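Step 4. Hang your tools

I like to get the hooks in before anything else, because the Vavden panel is so much easier to work on while the bench below it is clear. Push each hook in at the top, tip it down, and give it a tug! 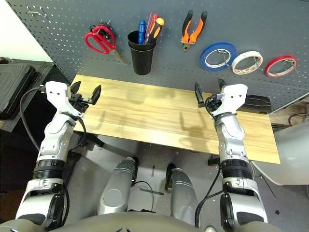
5. Screwdrivers go in the cup (handles up, please). Scissors and pliers get a hook each, and tape rolls slide onto the long wire ones.

6. Leave a few hooks empty. You'll buy more stuff, I always do.

Caution: never load one hook with more than 300 grams.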